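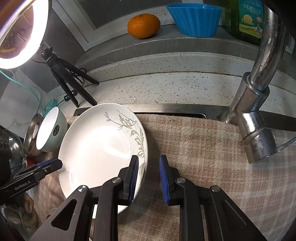
White oval plate with the leaf pattern, on the plaid cloth with the mint-green bowl.

Kitchen table sort-out: bowls and plates

The shared kitchen at Donel House has its dishes back on open shelves as of 2020-06-20. Everything had been in boxes since March, when the old wall cupboards came down, and a good deal of it had been stacked in whatever order it came to hand.

Shayne Cosgrove spread the plaid cloth over the long counter and went through the bowls and plates a few at a time. Anything chipped on the rim went into the box by the back door. Anything sound was wiped and put with others of its own size. The box by the door will stay there until the end of the month, so if you lent a dish to the kitchen and want it back in any condition, please look there first.

The patterned plates are now kept together on the second shelf. They should be washed by hand. The green scrubbing pads are too rough for them, and there is a soft sponge in the dish beside the tap. Please don't stack the oval ones under the round ones, as they rock and the rims knock together.

Mixing bowls have moved to the bottom shelf, with the biggest at the back and the smaller ones nested in front. 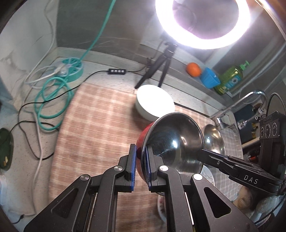
The big red one with the steel inside is the bowl most people ask for, and it may be borrowed overnight if you write your name on the sheet. It holds enough dough for 20 rolls. Use a wooden or plastic spoon in it and dry it before it goes back, or it leaves a ring on the shelf paper. The other steel bowls can go out as well, but the white ones stay in the kitchen.

The shelves cost $200 in timber and brackets, paid from the bake sale money. Dionysis Sarantis cut and fitted them over 4 evenings and has asked that nothing heavier than a full stockpot go on the top one. He also left a spare bracket in the drawer under the kettle.

Still wanted: lids. We have several pans with no lid and a few lids that fit none of our pans. If you have an odd one at home, bring it in and try it. We could also use a second dish rack and a few clean tea towels. Plain cotton ones dry best.

Pans, baking trays and cutlery have yet to be sorted and are in the boxes marked with blue tape under the window. Please take what you need from them and put it back in the same box. A new list of what is on each shelf will be taped inside the pantry door once those are done.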